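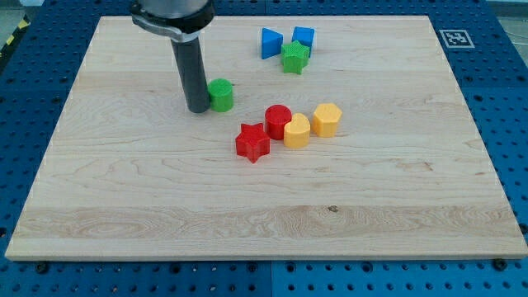
Walk-Through Checklist for the Saturday March and Rally, with Comments

Prestinport Neighbors Assembly, marshals' copy
Walked by: Gumaro Tapia
Comments added by: Wekesa Shirima
Route: Beltrán Square to the steps at Vorkik Street

Hello everybody, and thank you for taking this on. Gumaro walked the whole route with the sheet in his hand, and I went over it with him afterward at his kitchen table, so you will find his marks and my ramblings mixed together. Please read it all the way through before Saturday, even the parts that sound like things you already know. We have 327 people signed up and I would love for every one of them to get home with nothing worse than a sore throat.

1. Assembly point, Beltrán Square

Fountain edge clear of loose paving: NO
Gumaro found two slabs that rock when you step on them, on the side nearest the bakery. The parks office has been told. If they are still rocking on Saturday, put a marshal there and keep the strollers over by the trees.

Room for the stage truck to turn: YES
It is tight, though. The driver should come in before people start gathering, and once the truck is parked it stays parked until the square has emptied.

Two ways out besides the march route: YES
The alley by the pharmacy and the wide steps behind the fountain. The alley gate has a habit of swinging shut, so bring something to tie it back with.

2. The route

Street closure confirmed in writing: YES
I have the letter and I will carry a copy. So will Gumaro. Please don't argue with an officer about it on your own, just call one of us over and we will come and be pleasant together.

Construction fencing secure at Clurkevar: PARTLY
The Clurkevar building site has fencing down the left side for 200 feet. Most of it is bolted, but 3 panels near the corner are only resting in their feet. I phoned the site office and a very nice woman promised they would be fixed. Check them with a good firm push when you pass in the morning.

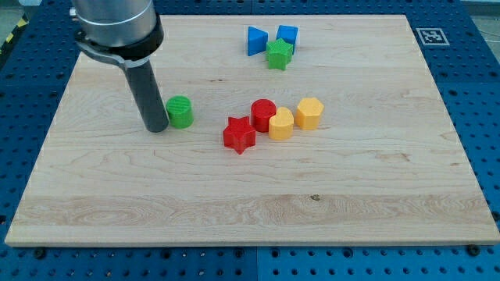 Loose material near the sidewalk: YES, some
There was a heap of broken brick just inside that same corner. I know it feels a little insulting to bring this up when our people have always been so peaceful, but we ask for rubble to be moved before any march — the same as we would before a parade — and the site has agreed to do it.

Curb ramps open for wheelchairs: YES
All of them, hooray! Last time a delivery van was sitting on one, so do look again.

3. Rally at the Vorkik Street steps

Handrails firm: YES
Gumaro leaned on each one with his full weight, and he says that is a fair test.

Speaker cables covered where people walk: NOT YET
The mats are in my garage. I will bring them on Saturday and would be grateful for a second pair of hands.

Space kept open for an ambulance: YES
The lane on the library side. Nothing goes in it, and that means banners, bicycles and the soup table too. I am looking at the soup table people with great affection as I write this.

4. Marshals and first aid

Vests counted and clean: YES
They smell of lavender now. You're welcome.

Radios charged: to be done Friday night
Channel 2 for marshals only. Keep your messages short (I will try to do the same).

First aid bags restocked: PARTLY
We still need saline and the larger bandages. There is plenty of tape.

Water at both ends of the route: YES

5. If things turn tense

Everyone knows the stop signal: NO
We changed it in June and several of you missed that meeting. It is both arms up and crossed, held until the marshal behind you does the same. Please practice it with your partner before we set off.

Legal helpline number handed out: NOT YET
Cards will be at the sign-in table from nine in the morning. Write the number on your arm as well, in pen that won't wash off if it rains.

Open items go back to Gumaro, who will walk the route again at seven on Saturday morning. Anyone who wants to join him should meet at the fountain and wear proper shoes.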